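Workshop notebook, Clivard bench
Thursday, December

Work continued on the desktop towers returned from the Kerr office. The purpose of the session was to bring the second unit to a state in which it can be assessed for reissue under the Sikico scheme. The notes below are to be read with the intake sheet, which records the condition of each unit on arrival and is not repeated here.

Side panel taken off and placed on the lower shelf with its screws in the labelled tin. Colleagues are reminded that the tin stays with the panel. On the previous unit the two were separated and 3 screws were made up from general stock, one of them with the wrong thread.
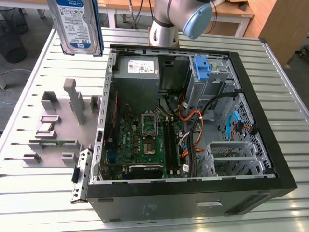
Storage is the first item on the Dena checklist for this group of machines. The checklist asks for make, capacity and label condition to be entered before any test is run. The drive for this unit is a WD Blue, 1.0TB, 3.5-inch, and has been entered accordingly. The socket is open with no processor in it and both memory slots are empty, so the board cannot be started as it stands. Parts will have to be drawn from stores. Requests should be made on the usual form, one form per unit, and should quote the unit number in place of the batch number. Stores returned two of our forms last month for this reason.

The socket cover is to be found and fitted before the case is moved again. Pins should be inspected under the magnifier and the result written down even where there is nothing to report.

Drive handling. The blue caddies are to be kept with the units they came from. Spares are held for up to 6 machines and no further supply is expected. A caddy should be checked for cracked side rails before a drive is pressed into it, and a cracked one set aside in the tray marked for plastics.

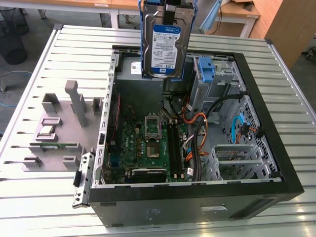
Cable routing remains the slowest part of the job. In these cases the power leads and the data leads share the space between the board and the drive cage, and it is easy to trap one beneath the other when the cage is closed up. The agreed order is data first, then power, then the front panel leads. Ties are not to be cut until the routing has been noted. The same order applies on reassembly.

Dust was removed with the soft brush only. The compressor is awaiting its service and is not to be used on open boards in the meantime.

Outstanding:
Processor and 2 memory modules to be requested from stores.
Surface test of the drive, to be run overnight on the separate test machine. Log to be saved in the Dena folder.
Power supply label to be copied on to the intake sheet. The wattage column was left blank on arrival; the scheme asks for 300 W or above.
Replacement bulb for the magnifier.

Bench to be left clear by 5 p.m. for the Kerr collection. Open units go on the rack with the panel laid over them.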